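Section 7. Running the Visitor Demonstration

This section covers the simulated two-arm demonstration used on open days and for school or customer visits. It assumes that the Gorkholm control software is installed and that the operator has finished the basic training in Section 3. For the hardware demonstration with the caged arms, see Section 8.

7.1 What you need

- The demo workstation, with its power supply and network cable
- The wall display or a projector
- Two hand controllers, charged, plus one spare
- The Balogh scene library, copied to the local drive
- The printed visitor sheet (form 727)

The scene library must be on the local drive. Scenes loaded over the network can take several minutes to open, and the loading screen can't be skipped once it starts.

7.2 Staffing

Two people run the demonstration. The operator drives the arms and stays at the workstation. The host talks to visitors, hands over the controllers and keeps an eye on the time. On Saturday sessions Szabolcs Medve normally operates and Rin Noguchi hosts. If either is away, the stand-in must have watched at least one full session first.

7.3 Room set-up

1. Place the workstation table so that the operator can see both the display and the entrance.
2. Run the display cable along the wall and tape down any part that crosses the floor.
3. Set out chairs in a half circle. Leave a clear lane on the left for wheelchairs and strollers.
4. Turn off the ceiling lights nearest the display.
5. Put the spare controller on its charger, out of reach of small children.

CAUTION: Controller users swing their arms more than they expect to. Keep an arm's length clear on every side of the person holding the controllers.

Note: The room holds 43 people including staff. When it's full, the host closes the door and gives the next group a start time.

7.4 Starting the software

1. Switch on the display, then the workstation. In the other order, the picture may come up on the operator's screen only.
2. Log in with the demo account. Do not use a personal account; visitors will see your desktop.
3. Start Gorkholm and wait for the status line to read READY.
4. Pick up each controller in turn and press its side button. The matching arm on the screen should twitch once.
5. If the wrong arm moves, put both controllers down and choose Swap Hands from the Input menu.
6. Open the Balogh library and select a room scene.
7. Choose Robot View. This shows the room from the robot's own position, with its body and arms in view.

Note: Robot View starts at whatever angle the head was left in by the last user. A tilted room doesn't mean the scene is damaged. Hold the Home key for three seconds to level the head.

7.5 Running a session

A session lasts about 20 minutes. Keep to the order below, as the visitor sheet follows it.

1. The host gives a short welcome and says that everything on the display is simulated.
2. The operator moves one arm at a time, slowly, and opens and closes each gripper.
3. The operator levels the view, then tilts it on purpose. Visitors usually ask why the walls lean — let the host answer while the view is still tilted.
4. The operator drives one gripper toward the furniture and stops short of touching it.
5. The operator picks up one small object and puts it down again. Practice this before the doors open.
6. The host invites a visitor to try. Start with one controller only.
7. After each visitor, press Reset Scene.

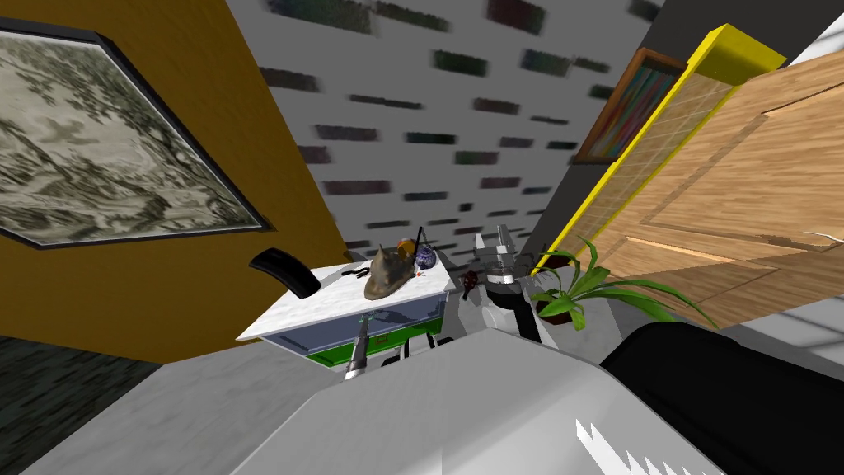
Choose an object that stands well apart from its neighbors. Small things close together on a cabinet top are hard to grip singly, and a first-time user will knock over whatever is next to the one they want. Plants are also best avoided. Long leaves hide the fingers from the robot's viewpoint, and the user loses track of where the gripper is.

The robot's body can take up a good part of the display in Robot View. If people at the back say they can't see the arms, raise the head a little with the Page Up key. Don't switch to Room View during a visitor's turn. The controls feel reversed from that side and most people let go of the buttons.

7.6 Common problems

An object hangs in the air. The physics step has stalled or the object was placed badly in the scene file. Press Reset Scene. If the object is still floating afterward, make a note of the scene name and carry on with another one.

The arm shakes against the furniture. The user is pushing into a surface. Ask them to pull back toward their chest.

The view drifts slowly to one side. A controller has been put down on its stick. Lay it flat.

Both arms freeze. Check the controller batteries first, then press Reconnect.

7.7 Shutting down

1. Press Reset Scene and level the head.
2. Close Gorkholm before switching off the controllers.
3. Wipe the controllers with a dry cloth and put all of them on charge.
4. Shut down the workstation, then the display.
5. Put the completed visitor sheets in the folder by the door and write any faulty scene names on the front.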